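## 4 Ergebnisse: Wer sagt noch Kasten, und zu wem?

Ich fange mit dem an, was mich am meisten überrascht hat, und hole die ordentliche Reihenfolge später nach. Von den 49 Leuten, mit denen ich in Femau und den umliegenden Dörfern gesprochen habe, sagen fast alle Älteren *Kasten*, wenn sie einen Schrank meinen. Das war zu erwarten. Womit ich nicht gerechnet hatte: Ein guter Teil von ihnen sagt innerhalb desselben Gesprächs auch *Schrank*, und zwar immer dann, wenn das Möbel neu ist. Der Kasten steht im Schlafzimmer und kommt von der Großmutter, der Schrank ist geliefert worden. Eine Gewährsfrau hat beides in einem einzigen Satz untergebracht (»den Schrank hab ich neben den Kasten gestellt«) und war sehr verwundert, als ich sie bat, das bitte noch einmal zu sagen!

In der älteren Literatur zum Thema wird so etwas gern als Schwanken abgetan, als Unsicherheit zwischen Mundart und Standard. Das überzeugt mich immer weniger. Wer schwankt, verteilt seine Wörter ziemlich zufällig, und zufällig ist hier wenig. Ich spreche im Folgenden von Altersmarkierung am Gegenstand, im Unterschied zur Altersmarkierung an der Sprecherin. Der Begriff ist etwas sperrig, das gebe ich zu. Dénes Erdős hat mir in seinem Kommentar zur ersten Fassung »Sachalter« vorgeschlagen, und kürzer ist das auf jeden Fall, aber dann denkt jeder an Archäologie.

### 4.1 Kurz zum Material

Die Gespräche ergeben zusammen 140 Stunden Aufnahme, transkribiert in Golero und danach von Hand durchgesehen. Die automatische Fassung hat aus *Lavoir* hartnäckig »La Voix« gemacht, aus *Stellage* einmal »Stell Arsch«, und wer glaubt, das sei nur lustig, möge bitte ein Wochenende lang danach suchen. Die Wortliste hatte am Anfang 200 Einträge, von Küche über Stube und Bad bis in den Keller. Ich habe sie nie vorgelesen. Sie lag bei mir auf dem Schoß, und ich habe abgehakt, was von allein kam; erst am Schluss habe ich nach den Lücken gefragt, und zwar über Umschreibungen (»worin trägt man denn die Wäsche hinaus?«).

Das kostet Zeit, und es liefert ungleich gefüllte Spalten. Für *Tuchent* habe ich aus jedem Dorf mehrere Belege, für *Nachtkastl* sowieso, für das Ding, in das man früher den nassen Schirm stellte, habe ich fast nichts. Debora Orlandini arbeitet in ihrem Clolteo-Korpus mit gesteuerten Abfragen und bekommt dadurch Tabellen, auf die ich offen gestanden neidisch bin. Nur tauchen in ihren Tabellen Doppelformen so gut wie nie auf. Wenn ich frage »Wie heißt das?«, dann bekomme ich eine Antwort. Wenn ich jemanden eine halbe Stunde über den Umzug der Tochter reden lasse, bekomme ich drei, und darunter ist manchmal eine, die auf direkte Nachfrage bestritten wird.

### 4.2 Möbel und Fixes

Bei den beweglichen Dingen ist die Aufteilung am saubersten. *Sessel* und *Stuhl*, *Kasten* und *Schrank*, *Kredenz* und *Küchenschrank*, *Stellage* und *Regal*: Jedes Mal hängt das ältere Wort am älteren Stück. Bei der Stellage kommt der Ort hinzu, die steht nämlich im Keller oder in der Werkstatt, und zwar auch dann, wenn sie voriges Jahr gekauft wurde. Ein Regal mit Büchern heißt bei keinem einzigen Sprecher Stellage, ein Regal mit Einmachgläsern bei beinahe allen.

Alles, was fest im Haus sitzt, verhält sich anders. Der *Plafond* bleibt der Plafond, egal wie oft man ihn neu streicht. Vermutlich liegt es daran, dass sich das feste Inventar im Alltag selten als neue Sache vorstellt: Es kommt kein Karton, auf dem ein anderes Wort steht. Beim Bad stimmt das allerdings schon wieder nicht, denn Bäder werden umgebaut, und dann liest man Kataloge. Einige haben mir den Prospekt von Zhong auf den Tisch gelegt und daraus zitiert wie aus einem Gesetzbuch.

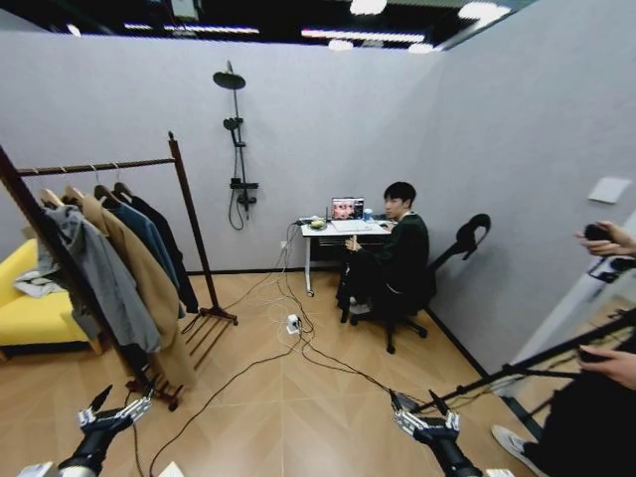
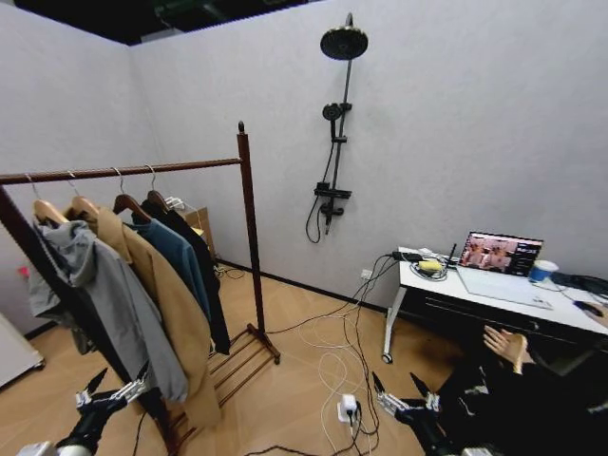
**Abb. 3:** Kleiderständer aus Holz und schwarze Duschgarnitur.

Am Wortfeld Bad sieht man sehr schön, wie eine Bezeichnung sich verengt, ohne zu verschwinden. *Brause* war für die ältesten Gewährsleute einmal alles zusammen, die Kabine, der Vorgang, das Teil an der Wand, und man ging »unter die Brause«. Heute geht man auch mit achtzig unter die Dusche oder duscht einfach. Weg ist die Brause trotzdem nicht, sie hat sich auf das zurückgezogen, woraus das Wasser kommt. Bei einer Garnitur wie der in Abb. 3, mit dem großen runden Kopf oben und dem kleineren für die Hand samt Schlauch, trennen meine Sprecher denn auch fein säuberlich: Das Kleine ist die *Handbrause* oder gleich die *Brause*, das Große heißt nach Katalog *Regendusche* oder, bei einem Herrn aus der oberen Gasse, »der Teller«. Die Brause ist also das Teil geblieben, das man schon kannte, und das neu Dazugekommene bringt seinen Namen mit. Genau dasselbe wie bei Kasten und Schrank, nur eben innerhalb eines einzigen Geräts. Ich habe mich beim Auswerten darüber mehr gefreut, als man es in einem Aufsatz zugeben sollte.

Ein Gegenbeispiel will ich nicht unterschlagen. *Lavoir* ist mit der Sache untergegangen, die es bezeichnete, und hätte nach meiner Rechnung ganz aus den Aufnahmen verschwinden müssen. Es kommt aber vor, und zwar für die Plastikschüssel, in der man Salat wäscht oder Füße badet (hoffentlich nicht dieselbe). Da wandert das alte Wort munter auf ein neues Ding. Erdős sieht darin einen Beleg gegen meine ganze These, ich sehe darin eher die Form: rund, flach, man stellt sie irgendwohin und gießt Wasser hinein. Wo die Handhabung dieselbe bleibt, darf der Gegenstand offenbar jünger werden, ohne umgetauft zu werden. Das müsste man an mehr Wörtern prüfen, als ich habe.

### 4.3 Zu wem man wie spricht

Jetzt zum zweiten Teil der Überschrift. In 8 der Gespräche saß ein Enkelkind dabei, anfangs gegen meinen Willen, wie ich gestehen muss, weil ich um die Tonqualität fürchtete. Inzwischen halte ich diese Aufnahmen für die besten der ganzen Sammlung. Die Großeltern wechseln nämlich die Wörter, je nachdem, wen sie gerade anschauen, und sie wechseln sie in die Richtung, mit der ich am wenigsten gerechnet hatte. Mir gegenüber, der Fremden mit dem Aufnahmegerät, kommt der *Schrank*. Dem Kind gegenüber kommt der *Kasten*, auch beim neuen Möbel, auch beim gelieferten.

Man kann das als Pflege verstehen, als bewusstes Weitergeben. Zwei Gewährsleute haben es so erklärt, und ich glaube ihnen. Bei den übrigen hört es sich beiläufiger an. Mit dem Kind wird geschimpft, gescherzt und zum Essen gerufen, und in dieser Tonlage liegt eben das andere Wort näher. Die Kinder wiederum verstehen alles und verwenden wenig davon. Ein Mädchen sagte im Gespräch durchgehend *Schrank*, rief dann aber quer durch die Wohnung, die Jacke sei »im Kasten von der Oma«. Für sie ist *Kasten* womöglich gar keine Möbelbezeichnung mehr, sondern so etwas wie ein Eigenname. Es gibt nur den einen.

Solche Eigennamen habe ich danach überall gefunden, kaum dass ich darauf achtete. *Die Kredenz* ist in mehreren Familien ein bestimmtes Stück, auf das mehrere Geschwister Anspruch erheben. *Der Fauteuil* ist der vom verstorbenen Mann, alle anderen sind Sessel. In Wörterbüchern lässt sich das schlecht abbilden, denn dort steht entweder »veraltend« oder gar nichts, und beides geht an der Sache vorbei: Ein Wort, das in jeder Familie genau ein Ding bezeichnet und täglich gebraucht wird, ist im Alltag quicklebendig und im Lexikon trotzdem fast tot.

### 4.4 Was offen bleibt

Drei Dinge konnte ich mit diesem Material nicht klären. Erstens fehlen mir die Dreißig- bis Fünfzigjährigen. Sie arbeiten tagsüber, und abends wollten sie verständlicherweise nicht auch noch über Nachtkastln reden. Gerade bei ihnen müsste der Übergang zum Eigennamen zu hören sein. Zweitens weiß ich nicht, wie viel an meiner Person hängt. Ich komme nicht aus der Gegend, man hört das nach dem ersten Halbsatz, und die Verteilung aus 4.3 könnte bei einer Interviewerin aus Femau ganz anders ausfallen. Orlandini hat angeboten, einen Teil der Gespräche im November von jemandem aus dem Ort wiederholen zu lassen, mit denselben Leuten und möglichst am selben Küchentisch.

Und drittens die Kleiderbügel. Ich hatte *Bügel*, *Kleiderbügel* und *Kleiderhaken* auf der Liste, in der Annahme, das sei regional sauber verteilt und in zehn Minuten erledigt. Nun habe ich Sprecherinnen, die *Haken* sagen und den Bügel meinen, ihr Mann meint den Haken an der Wand, und beide behaupten, sie hätten sich in vierzig Ehejahren noch nie missverstanden. Die Belege dazu stehen ungeordnet im Anhang B.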